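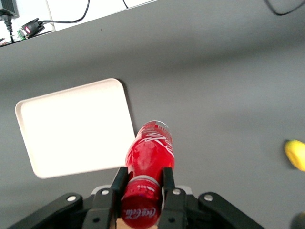 A red Coca-Cola bottle by the white tray on the sorting table.

Timgate Bottle and Tray Project: progress report to the Garcia Fund
June 26, 2020

Dear Gizella Hajdu,

We are past the halfway point and I'm very pleased to be able to send you good news. When you agreed the grant in February we hoped to collect 3,000 empty drinks bottles from homes and shops in Timgate by the end of the summer. The total now stands at 3,511, and the bags are still coming in!

What we've been doing

The sorting table has made the biggest difference. Before it went in we were working out of crates on the floor, which was slow and hard on the knees. Bottles now go across the table one at a time, get a quick look over, and then move on to the right tray. The trays are plain and shallow, easy to wipe down, and they stack well enough at the end of a session. We bought them from Kulteck with the small equipment part of the grant and came in £60 under what we'd set aside.

Coloured bottles have their own tray. Red ones like the Coca-Cola bottle are lovely to spot in a heap of clear plastic, but they have to be kept apart, as our buyer in Matstead pays less for a mixed load. We learned that the hard way with our first delivery, when 359 bottles came back to us to be sorted again. Every load since then has been taken at the full rate.

Caps are still a bit of a puzzle. Matstead will take bottles with the caps screwed on, so for now we leave them on -- it's quicker, and fewer end up under the table. There may be a separate outlet for loose caps and I'm waiting for a price.

What hasn't gone to plan

The leaflet for schools is late. The wording is done but the drawings aren't, and I'd sooner send it out properly finished in the autumn. We also need better shelving near the back door, where full bags pile up between collections.

Next steps

I'd like to put the £60 towards that shelving, if you're happy with the change. We'll carry on with the street collections and add the flats behind the library -- people there have been asking when it's their turn, which is a very nice problem to have. Receipts and the full spending sheet will follow by post.

With many thanks for your support,

Callum Dow
Project lead, Timgate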